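T-Shirts einheitlich falten und ablegen

Anleitung für die Kleiderausgabe im Haus Joseph
Stand: 1. November 2025
Zuständig: Huguette Carré, Bereich Textilien

Geltungsbereich

Die vorliegende Anleitung regelt das Falten von kurzärmeligen Oberteilen aus Baumwolle und Mischgewebe. Sie gilt für alle Personen, die in der Kleiderausgabe im Dienst sind, einschließlich der Aushilfen. Für Hemden mit Knopfleiste, Strickwaren und Kinderkleidung unter Größe 104 bestehen gesonderte Blätter, die bei Harsh Ahuja erhältlich sind.

Ziel ist ein flaches Paket, das in die Fächer der Ausgabe passt und sich aus dem Stapel ziehen lässt, ohne dass die übrigen Teile verrutschen. Die Größenangabe im Kragen muss beim Ablegen lesbar sein.

Vorbereitung des Arbeitsplatzes

Benötigt wird ein Tisch mit glatter, heller Oberfläche. Vor Beginn ist die Platte mit einem trockenen Tuch abzuwischen. Ungefaltete Ware wird auf einem zweiten Tisch links vom Faltplatz gesammelt; Linkshänder dürfen die Anordnung spiegeln. Auf dem Faltplatz selbst liegt immer nur ein Kleidungsstück.

Jedes Teil wird vor dem Falten geprüft:

Flecken, Löcher und offene Nähte
Restfeuchte, besonders am Bund und unter den Ärmeln
Größenetikett vorhanden und lesbar
auf rechts gewendet

Feuchte Teile gehen zurück auf die Leine. Beschädigte Teile kommen in die Kiste mit der Aufschrift "Gido" und werden dort bis zum Monatsende aufbewahrt.

Schritt 1: Auslegen

Das T-Shirt wird mit der Vorderseite nach unten auf den Tisch gelegt, der Kragen zeigt von der faltenden Person weg. Der Saum liegt parallel zur vorderen Tischkante. Die Ärmel werden seitlich ausgebreitet und der Stoff wird mit beiden flachen Händen von der Mitte nach außen glatt gestrichen. Bei dünnen Stoffen ist darauf zu achten, dass die Seitennähte nicht nach innen gezogen werden.

Schritt 2: Saum nach oben legen

Beide Ecken des Saums werden gleichzeitig gegriffen, leicht angehoben und in Richtung Kragen geführt. Die Saumkante endet knapp unterhalb der Ärmelansätze. Erst danach wird der Stoff abgelegt und die Querfalte mit der Handkante angedrückt.

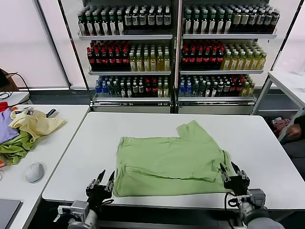 Wer den Saum nur an einer Ecke führt, erhält eine schräge Querfalte, die sich in den folgenden Schritten nicht mehr ausgleichen lässt. In diesem Fall ist das Teil wieder vollständig zu öffnen und neu auszulegen. Ein Nachziehen an einzelnen Stellen ist zu vermeiden - es verlagert die Falte lediglich in das Innere des Pakets.

Schritt 3: Ärmel anlegen

Abstehende Ärmel werden flach auf das Rückenteil gelegt. Der Ärmelsaum soll zur Mitte zeigen, die Oberkante des Ärmels verläuft in einer Linie mit der Schulternaht. Bei weiten Schnitten darf der Ärmel einmal in sich umgeschlagen werden.

Stehen die Ärmel nach dem Anlegen erneut auf, ist der Stoff im Schulterbereich meist nicht glatt gestrichen. Er wird dann vom Kragen zur Schulter hin geglättet, bevor der Ärmel ein zweites Mal angelegt wird.
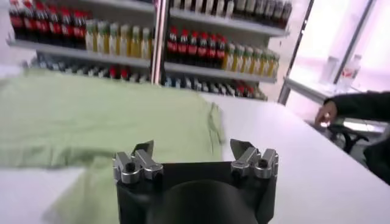 Hellgrünes Oberteil auf der weißen Tischplatte. Leichte Falten im Stoff werden vor dem nächsten Schritt ausgestrichen.

Schritt 4: Seiten einschlagen

Zuerst wird die linke, dann die rechte Seite zur Mitte geschlagen. Die beiden Kanten sollen sich hinter dem Kragen berühren, aber nicht überlappen. Der Kragen bleibt in voller Breite frei. Als Hilfsmittel kann die Faltschablone Brerkier verwendet werden; sie wird mittig unter den Kragen gelegt und vor dem letzten Schritt herausgezogen.

Schritt 5: Wenden und ablegen

Das Paket wird mit beiden Händen unterfasst und gewendet, sodass die Vorderseite oben liegt. Der Kragen zeigt beim Ablegen zur Fachöffnung. Ein Stapel umfasst höchstens 13 Teile derselben Größe. Innerhalb des Stapels wird nach Farben von hell nach dunkel sortiert, helle Töne liegen oben.

Häufige Fehler

Das Paket ist auf einer Seite dicker: Ein Ärmel liegt doppelt. Schritt 3 wiederholen.
Der Kragen verschwindet in der Falte: Die Seiten wurden zu weit eingeschlagen.
Der Saum schaut unten hervor: Die Querfalte aus Schritt 2 wurde zu tief gesetzt.
Der Stapel kippt: Es wurden unterschiedliche Größen gemischt.

Einweisung und Rückfragen

Neue Kräfte falten in der ersten Schicht unter Anleitung von Fabrice Renaud. Die Einweisung wird im Ordner "Dosent" mit Datum und Kürzel vermerkt. Eine Überarbeitung der Anleitung ist für Dezember vorgesehen - Änderungswünsche nimmt Kulsoom Swati bis dahin schriftlich entgegen.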